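Can a Robot Make Breakfast Yet? Final Report, Stunderholm Kitchen Project

3. What we tried

Our proposal in February promised a robot that could "assist with morning chores." By the time we had read the safety rules, morning chores meant handling bread, wiping down a counter and moving a cutting board. We recorded 277 attempts. The control software was Sileo, which our lab shares with two other groups, and which forgets its settings whenever one of them logs in.

Most of our trouble was at the gripper. Two short fingertips are fine for picking up a block. A cutting board lying flat gives them very little to hold.
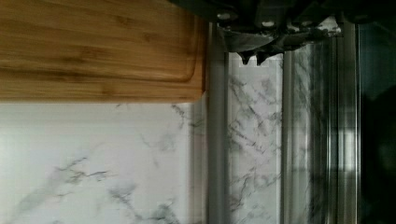 Figure 2. Gripper fingertips beside the bamboo board, wrist view.

We wrote a routine that slides the board to the counter edge and grabs the overhang. It took 5 weeks. My roommate, shown the finished routine, asked why we didn't just pick it up.

4. Does it save any work?
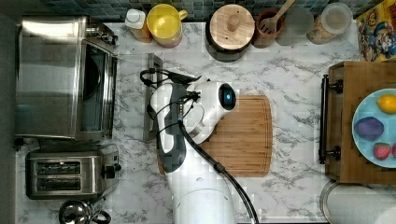
Time was the measure we cared about, so we logged setup and cleanup along with the robot's own motion. Over the whole project the robot spent 1031 minutes moving and we spent 1306 minutes getting things ready for it, which makes us the hardest-working appliance in the kitchen. Clutter was a large part of that. With a toaster oven, a toaster and a kettle down the left side and a row of containers along the backsplash, every reach toward the board had to be planned around something, and the arm's own cable needed planning around too. The Nuvdale planner handled the big metal boxes well. Clear and shiny surfaces confused it badly.

Wiping went better than we expected, as long as the mess was where we said it was. We never got a full breakfast. Section 5 covers the Doucette cart tests, which went worse.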